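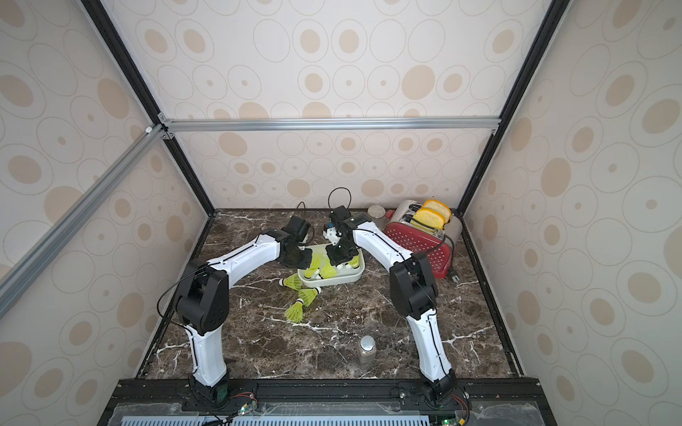
2本腕の作業台を散らかさないための覚え書き

最終更新:2021年9月
読了時間:約6分

ジルホルム(Jirholm)工作クラブのロボット班で使っている、卓上の片づけ課題のコツをまとめました。課題は、台に散らばったバドミントンのシャトルを2本の腕で浅いトレーに集めるというものです。新しく班に入った人は、腕を動かす前に一度読んでください。家の台所や作業机にも使える話が少し混ざっています。

台を準備する

天板は練習のたびに乾いた布で拭きます。濡れ布巾を使った日は、乾くまで物を置かないこと。大理石柄のような模様のある面は、小さなネジや結束バンドの切れ端が紛れて見つけにくいので、斜めから懐中電灯を当てて探します。台所で割れたガラスの破片を探すときも同じやり方でいけます。

壁紙は四隅だけでなく、縁に沿って全部留めます。7月に下の辺を留め忘れ、扇風機の風で紙がめくれて、その日の記録を半分捨てました。継ぎ目は壁の角に合わせると目立ちません。貼り直すときは柄の向きを前と揃えてください。

枠のアルミ材は、角の小さな金具が緩みやすい箇所です。月に一度、六角レンチで増し締めします。力いっぱい締める必要はなく、手で揺すって動かなければ十分です。

トレーの選び方

トレーは浅いものが扱いやすいです。最初は深さのある保存容器を使っていましたが、グリッパーの手首が縁に当たり、つかみ直しばかりになりました。色は白。黄緑のシャトルがカメラで見分けやすくなります。

軽いトレーは押されるとずれます。裏に滑り止めシートを小さく切って貼ってください。食器棚用のもので構いません。両面テープは剥がした跡が天板に残るので、うちでは使用禁止です。

シャトルの扱い

使うのはナイロンのスカートのものだけです。羽根のシャトルは何度かつかむとすぐ傷みます。スカートの先をつかむと中でくるっと回ってしまうことが多く、コルク寄りの根元を狙うほうが安定します。閉じる力は弱めから始めて、持ち上げたときに落ちない程度まで少しずつ上げます。

置くときは向きを揃えないでください。コルクが左を向いたもの、手前を向いたもの、トレーの近く、遠く、といろいろ混ぜます。毎回きれいに並べていると、並べた形でしか拾えなくなります。開始時にトレーの中へいくつか入れておく回も作ります。

スカートがつぶれたら、やかんの湯気に短く当てて指で形を戻せます。火傷に注意。先端が裂けたものは直さず、体育館の練習用の箱に戻します。

周りに置く物

トースター、パン、蓋つきの缶、ガラスの小瓶など、課題に関係のない台所用品も一緒に置きます。食卓を片づけるときに机の上がシャトルだけということはまずないからです。ただし、次のことは守ってください。

・トースターのプラグは差さない。コードは腕の届く範囲の外へ寄せる。
・瓶の蓋は閉まりきるまで回す。中身が細かい粒のものは、こぼれると回路の隙間に入る。
・パンは日をまたいで使わない。パンくずはその日のうちにトースターから捨てる。
・背の高い物は奥へ。手前に置くと腕の肘が当たる。

ガラス瓶は班の中でも意見が割れています。私は置く派ですが、初めて操縦する人の回は外しておくのが無難です。瓶を腕の根元の近くに置く場合は、始める前に腕をゆっくり一往復させて、当たらないことを見てからにします。

2本の腕をぶつけない

中央の上で手先どうしが近づくところが一番危ないところです。班では「右が入ったら左は待つ」と決めています。声に出して「右、入ります」と言うのが確実で、黙ってやると必ず一度は当てます。トレーの奥側は右腕、手前の左寄りは左腕、というように大まかな持ち場を先に話しておくと、待ち時間が減ります。

手先のカメラのケーブルには、手首を曲げきっても張らないだけの輪を残します。輪が大きすぎると今度はシャトルを引っかけます。ちょうどいい長さは腕ごとに違うので、マスキングテープで仮留めし、全部の姿勢を試してから本留めしてください。

このやり方は、夏の合宿で教えてくれたヤニック・ルブラン(Yannick Lebrun)さんに習いました。テープの端を少し折って、つまみを作っておくと剥がすとき楽です。冷凍庫の保存袋に貼るラベルにも使えます。

配線と手前の回路

腕の根元の基板は、緑のランプがついてから操作を始めます。消えているときは、まず電源、次にコネクタの順に見ます。赤と黒の線を抜くときは線を引っ張らず、コネクタの胴を持つこと。基板の近くでパンくずを払わないでください。掃除には柔らかい刷毛を使い、通気用の溝は塞がないようにします。

記録のつけ方

1回の試行ごとに、操縦した人、失敗の種類、直前に触った物を書きます。去年度のノートは932回分で終わっていて、今年度は1,000回以上を目標にしています。失敗で多かったのは「つかみ損ね」の375回、その次が「トレーの縁に当てた」の230回でした。成功した回は丸だけで構いません。失敗した回は一言でいいので言葉で残してください。「スカートが回った」「缶に隠れて見えなかった」くらいで通じます。

片づけ

腕を休めの姿勢に戻してから電源を切ります。先に切ると腕が落ちて天板に傷がつきます。シャトルは筒に戻し、トレーは伏せて棚へ。六角レンチは借りた人が元の引き出しに入れます。3mmがいつも行方不明になるので、柄に赤いテープを巻きました。見かけたら戻しておいてください。

リルトサイド(Riltside)の公開練習に台を持っていくときは、壁紙の予備と滑り止めシートを忘れずに。前回は両方とも忘れました。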